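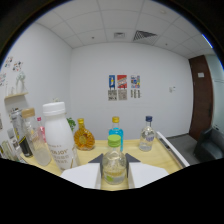
Ticket 429
Product: Kendby two-tier tabletop shelf, white frame, light wood boards
Bought from: Domstead, online
Opened: Mar 1, 2022
Status: Open (reopened by customer)
Subject: Small bottles won't stay standing, shelf rocks

Original message

I've had the Kendby since February and I'd like somebody to look at this properly before I get the "please check assembly" email again. The shelf sits on a wood table in our break room at Skerstead and holds drink bottles, syrups, jars, that kind of thing. When you take something off the top board the whole unit gives a little rock. Big bottles don't care. Small ones go over, and then they roll.

Your product page says "rock steady on any flat surface." The table is flat. I put a level on it in both directions. So either the page is wrong or my shelf is.

Things I tried before writing in:

Tightened every screw. All 14. Two took a quarter turn, the rest were already tight. No change.

Turned the shelf end for end. Still rocks, same corner of the shelf, which tells me it's the frame and the table is fine.

Moved the heavy stuff to the bottom board and the small stuff to the top. Worse.
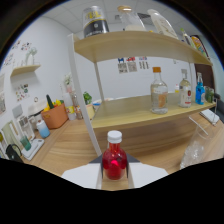 Moved the tall jar and the canister back up top and kept the lower board for the medium bottles. Better than the last try, but I wouldn't call it fixed. It still rocks if you push on the front corner with one finger.

Folded a piece of cardboard under the short leg. This stopped the rocking for a day and a half, then the cardboard flattened. I don't think I should need cardboard under a new shelf anyway.

Update 1, from customer

Your first reply asked if the shelf was overloaded. The sheet in the box gives a limit of 9 kg per board. I took everything off and weighed it on the mail scale. Neither board was close. I also pushed the shelf while it was empty and it rocked just the same, so I'd like us to drop the weight theory.

I cleared the small bottles onto the table while I did this and some of them wouldn't stay put there either, but those are round and light and were lying down. I'm not blaming you for that.

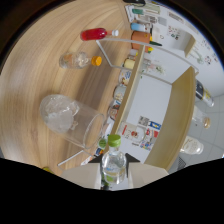 Quaye support wrote back that a household level can miss a slight dip in a wood top, and that the four rubber feet "settle over time" and should be given three weeks under a normal load. They also suggested a non-slip mat, sold separately.

Update 2, from customer

I'm not buying a mat. A mat stops sliding, and I never said it slides.

On the feet: I took all four off and lined them up. One is thinner than the other 3, and you can feel it with your thumb. I don't see how settling would make a thin foot thicker. I swapped it to the opposite corner and the rocking moved with it. Please read that sentence again before sending me the settling paragraph a second time. 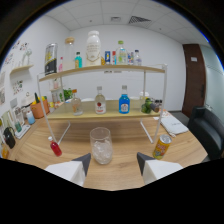
As of this afternoon the thin foot is back where it started and I've loaded both boards again, since you asked for a test "under normal use." The lower board has three upright bottles, with the limes down near the right end. Still, there's a little red bottle with a white cap on its side on the table by the front leg, so I'm not ready to report success. Normal use in this room means people reaching over the top row, and I can't ask them all to be gentle.

What I want is one foot, the right thickness. I don't want a new frame, I don't want a coupon from Domstead, and I'd rather not take the whole thing apart and box it up for a return when the part in question is the size of a dime.

Update 3, from customer

Got the message saying a full set of feet is on the way. Fine, thank you. It doesn't say whether anybody measured them. I'll do that when they get here, before they go on, and I'm leaving the ticket open until I have.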